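# What the Arm Costs After You Buy the Arm

The quote for a robot arm is the easy part of the budget. A dealer will send it over in a day or two, it fits on one page, and it usually covers the arm, the controller, the cable between them and a pendant to drive it with. Everything else that makes the arm pick something up is on other pages, from other suppliers, and in a lot of first-year plans it isn't on any page at all.

Drododard, a small contract packer on the edge of Girnport, learned this in the usual order. The company handles mixed goods for mail-order sellers: party favors, kitchen odds and ends, bath toys, craft supplies. Most of it arrives jumbled. For years people have stood at benches and sorted it by hand, and for the past several seasons there haven't been enough people. Last spring the firm set aside money for one picking cell, to be bought, set up and judged over a single budget year.

The project was given the name Vlad. A second cell, planned for the year after and already nicknamed Jakov, would be paid for only if Vlad earned its place.

## Start with the pile

The first thing the planners got right was to look at the goods before the machines. Sorting jobs that involve one kind of part, all the same size, can be handled by a simple gripper and a fixed routine. A bin of mixed goods is a different purchase. Soft items fold. Clear plastic confuses depth cameras. Flat pieces slide under other pieces, and a thin handle may be easy to see and hard to pinch.

The trial list at Drododard ran to 100 product types, chosen from what came through the door in a normal quarter. That list did more to settle the equipment budget than any catalog. It ruled out suction alone, which loses its seal on fabric and on anything with studs or ridges. It also pushed the company toward a used arm from a well-known maker, with the savings moved over to the gripper and the vision system.

Used arms are worth a look for a first cell. The mechanical parts last a long time if they have been greased and not crashed, and repair shops know the common models. The questions to ask a seller are dull ones. How many hours are on the controller? Is the software license transferable? Are the calibration records included? Does the cable set match the arm, or was it pulled off another unit? A missing license can wipe out the discount.

## The trial bench

Before any floor space was given up, the company ran bench trials with one gray bin, a wooden table and small goods of the kind it sorts every day. The bin was clamped at the corner so it couldn't creep when the gripper brushed a wall. Cups, plastic spoons, building bricks and a rubber duck went in together, and the arm worked over them from one side.
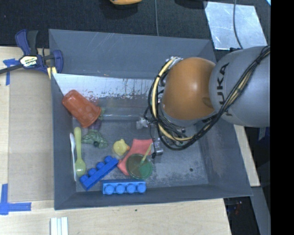
Clamp the bin and you've hidden half the problem, in the view of one reader who runs a similar line and wrote in after our first short item on the project. Bins on a real conveyor stop a little short or a little long every time, the letter went on, and a buyer who tests only with a fixed bin will be back at the budget meeting asking for a locating fixture or a second camera.

The point is fair, and Drododard had it on the list as a later stage. The planners' reasoning was that a fixed bin tells you about the gripper and a moving bin tells you about the line, and that paying to learn both at once makes it hard to know which one failed. They did add a line to the budget for a powered stop and a pair of side guides. It had been left out of the first draft.

The bench stage also turned up costs that nobody sells as a package. Cable dressing was one. An arm with a gripper carries more lines than the bare arm in the brochure, and those lines have to bend with the wrist through every pose without catching the bin wall. Ready-made dress kits cost more than most people expect. Straps and sleeves from the electrical supplier cost very little, but someone has to spend time moving them until the arm can reach all four corners.

Wear on the bins was another. Grippers touch walls and floors, and plastic scuffs. That doesn't matter much to the goods, but it can matter to the camera, because a scuffed floor reflects light differently from a new one. The company now budgets for bins as a consumable and buys them in matte finishes.

## Counting what matters

Suppliers like to quote picks per hour. It's a useful number for a line that runs one product. For mixed goods, a better one for planning is how often a person has to walk over. An arm that works at a modest speed and needs help twice a shift is cheaper to own than a fast one that needs help every few minutes, and the second kind doesn't free anybody for other work.

Drododard wrote its acceptance test around that idea. The cell would have to make 2,000 picks from bins loaded by hand, with no more than 100 of them needing a person to step in. The test would be run at the company's own site, with its own goods, before the last payment to the integrator was released. The integrator asked for the product list to be frozen first, and got that.

Anyone writing a similar clause should spell out three things:

- what counts as a pick, including whether a second try at the same item is scored as a failure
- who loads the bins, and how full
- what happens to the schedule if the test is missed by a small margin

The third item is the one that gets skipped. A contract with a pass mark and no retest terms leaves both sides arguing over a handful of dropped spoons.

## The lines people forget

The arm ended up as the largest single purchase in the Vlad budget and still well under half of the total. The rest went to the gripper and spare fingers, the camera and its mount, guarding, a risk assessment, electrical work, training and integration hours. Integration was the line that grew. It was also the hardest to trim, as most of it was one engineer's time spent on items that wouldn't come out of corners.

Spare fingers deserve their own line. They bend, chip and wear smooth, and a cell that is down for want of a small machined part is expensive furniture. The plan called for 3 sets on the shelf from the first day, with drawings on file at a local shop that can cut more.

Guarding is often left until the end and shouldn't be. The cost depends on the layout, and the layout depends on where people need to walk. At Drododard the first floor plan put the cell next to the packing benches to save steps. Once the fencing and access gate were drawn in, the aisle was too narrow for a pallet jack, and the cell moved to the other wall - with a longer power run that had to be priced again.

Training was planned in two parts. Four operators got a short course on clearing jams, changing fingers and restarting the cell safely. One technician got a longer one on teaching new items. The longer course looked like an easy cut when money got tight in the fall. It stayed in, on the grounds that new products arrive every month and an outside visit for each one would soon cost more than the course.

## Whether to buy the second one

The Jakov decision is still open. The company has most of a year of records and a clear idea of what the second cell would cost, which is less than the first. The guarding design can be reused, the risk assessment needs only an update, and the spare fingers fit both. The arm itself would be close to the same price, and used units of that size have become harder to find.

The other option under review is to leave Vlad as the only cell and put the money into presorting, so that soft and flat goods never reach the robot bin. Two part-time hires and a set of chutes would cover it. The planners are running that version by hand for a month to get real numbers before they ask for either one. The request goes in with the next capital round, and the integrator's price for Jakov holds until then.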